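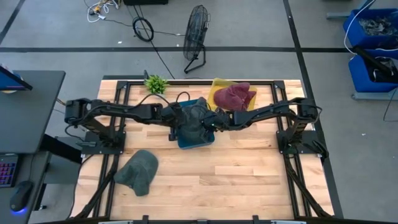 A charcoal cap in the blue bin, a maroon one in the yellow, and a dark green-gray one out on the butcher block.

Getting Ball Caps Under Control (and Keeping Them That Way)
by Halina Wysocka

If you live with people who wear ball caps, you already know that caps don't stay where you put them. They ride home on the dashboard, they get hung on the corner of a chair, they end up on top of the refrigerator with the phone books. When we moved to the house in Solon I found one inside a stockpot. I washed the stockpot, and I washed the cap, and then I sat down and worked out a system. We've been using it long enough now that I feel all right passing it along.

Start by gathering

Go through the whole house first, and the car, and the garage, before you sort a single one. Check coat sleeves! My youngest stuffs his down the sleeve at school and forgets about it until spring. The first time I did this I came up with 24 caps for a family of four, and one of the four doesn't wear them. Bring everything to one good-sized work surface. I like a butcher-block top because it wipes clean easily and it's a comfortable height for standing, but a kitchen table with an old sheet over it will do just as well.

Give yourself an hour the first time. After that it's a 15-minute job, which I do in September when the summer things go up and again whenever the mud dries out.

One bin per person, or one bin per kind

You can go either way on this and I've done both. One bin per person is simplest if your family keeps the peace about whose is whose. One bin per kind (good caps, yard caps, team caps) works better in our house, because there are two people here who wear the same size and neither one is above borrowing.

Plastic bins are what I use. Pick different colors so that you can say "yard caps go in the blue" and be understood from the next room. The see-through tinted ones are handy too. I can tell from the hallway whether there's anything in the yellow one without getting the step stool out. Look for a bin that's a bit wider than a cap is long, with corners that aren't too tight. I would skip the lids. A lid on a cap bin means the caps get left on top of the lid.

My neighbor Marianna Zawadzka uses baskets and they look a good deal prettier than mine, but she does have to pick bits of basket out of the wool ones.

Nesting and not nesting

The caps you care about should be nested, one inside another, all the brims facing the same way. Don't fold the front panels in. I know they come that way sometimes from the store, and my brother-in-law swears by it for packing, but a structured cap that's been folded in for a season never sits right on the forehead again. If you have a lot of them, lay the row on its side so the weight of the stack isn't on the bottom cap.

Yard caps can just be dropped in. A soft, unstructured cap that goes in crumpled will come out crumpled and be perfectly happy on the head five minutes later. I used to fuss over those and I've stopped. You'll get much more cooperation from a family if there's at least one bin where things can be tossed.

Keep a "not yet" spot

Leave a corner of your work surface for caps that aren't ready to go away. Some need washing, some need a stitch in the sweatband, and some belong to the boy down the street. I put them straight on the wood and don't give them a bin, and I'd advise you to do the same. Once they have a bin of their own they'll stay in it till Christmas. Out on the table they bother me until I deal with them.

Washing

Cool water, a drop of dish soap, and a soft toothbrush for the sweatband. That's where all the trouble is. Test a hidden spot first on anything dark, and be especially careful with maroon and red. I had a burgundy cap turn a whole sink of dish towels pink, and they're pink to this day. Don't soak a cap that has cardboard in the brim. If it's an old one and you can't tell, flick the brim with your fingernail. Cardboard makes a dull, papery sound and plastic gives you more of a click. Clean a cardboard one with a damp cloth only.

Rinse until the water is clear, press (don't wring) in a towel, and dry the cap over something round. I use an upside-down mixing bowl on a cooling rack. A coffee can is too narrow for most grown-up heads, though it's fine for a toddler's. Keep it off the radiator and out of the dryer, please. Overnight is usually enough in winter with the heat on. In a damp July it can take two days.

Brims that have gone flat or wavy

Dampen the brim, curve it gently with both hands, and set it inside a large mug with the sides tucked against the walls of the mug. Leave it until it's bone dry. For a wave in the middle, put a folded washcloth under the high spot and a rubber band around the whole brim, not too tight. It took three tries on my husband's old gray one, so don't give up after the first.

Labeling

A strip of masking tape on the front of the bin is plenty. I've tried nicer labels and they peel. For the caps themselves, a laundry marker on the inside of the sweatband, initials only, at the back where it won't touch the forehead.

How many is enough?

I won't tell anyone how many caps to own. We settled on 13 that get regular wear, and the rest were either packed away as keepsakes or sent off with the outgrown coats. If a cap is from a grandfather or a first job, it doesn't have to earn its place in a bin. Wrap it around a ball of plain tissue and put it on a closet shelf, out of the sun.

A few small things I've picked up along the way

A dryer sheet at the bottom of the bin helps with mustiness, but a saucer of baking soda overnight does it better.

Lint rollers are wonderful on wool and hopeless on corduroy. Use a damp sponge for corduroy.

If the dog has gotten hold of one (ours is called Morris, and he prefers the button on top), you can buy cover buttons at the fabric counter and sew a new one right over the stub.

Wipe out the bins when you swap the seasons. You wouldn't believe the sand.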